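Protokoll der Sitzung des Werkstattvereins Clovura
7. März 2023, Beginn 19 Uhr, Aufenthaltsraum
Leitung und Protokoll: Maiara Arruda

TOP 1 Protokoll vom Dezember
Genehmigt mit 2 Enthaltungen. Beide Enthaltungen betrafen das Wort »lebhaft« in der Schilderung der Heizungsdebatte. Es bleibt stehen.

TOP 2 Nutzungsordnung
Der Entwurf umfasst inzwischen 18 Seiten. Auf Seite 5 wird der Begriff »Werkzeug« definiert, auf Seite 11 noch einmal, und zwar anders. Die Versammlung bittet um eine Fassung, die man im Stehen lesen kann. Die Verfasser nehmen das zur Kenntnis – sichtlich ungern.

TOP 3 Kaffeemaschine
Das Angebot der Firma Plekon liegt vor. Es enthält eine Wartungspauschale, die höher ist als unser Kaffeeverbrauch. Gegenangebot von Fagundes wird eingeholt. Bis dahin gilt die Filterkanne, die niemandem schmeckt und nie kaputtgeht.

TOP 4 Regale und Fundsachen
Was länger als einen Monat ohne Namenszettel im Regal liegt, geht in den Verkauf. Einwand: Auch die Namenszettel liegen seit Wochen ohne Namen herum. Einwand angenommen, Folgen keine.
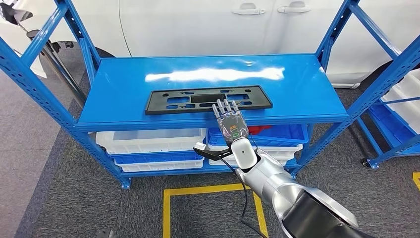
Zu TOP 4: Blaues Regal, oberster Boden, mit schwarzem Kunststoffrahmen.

Die Erlöse fließen in die Getränkekasse. Der Antrag, davon ein Schild mit der Aufschrift »Bitte beschriften« anzuschaffen, wurde nach längerer Aussprache über die Schriftart vertagt.

TOP 5 Verschiedenes
Der Stanley-Schraubendrehersatz ist wieder vollständig. Der fehlende Kreuzschlitz lag in der Besteckschublade – zu seiner dortigen Verwendung wollte sich keiner äußern.
Das Fahrradtor klemmt weiter. Wer es aufbekommt, möge bitte mitteilen, wie.
Der Schlüssel zum Keller hängt ab sofort am Haken neben der Tür. Der Haken wird noch angebracht.

Ende der Sitzung: 21.40 Uhr, wegen Hunger.

gez. Arruda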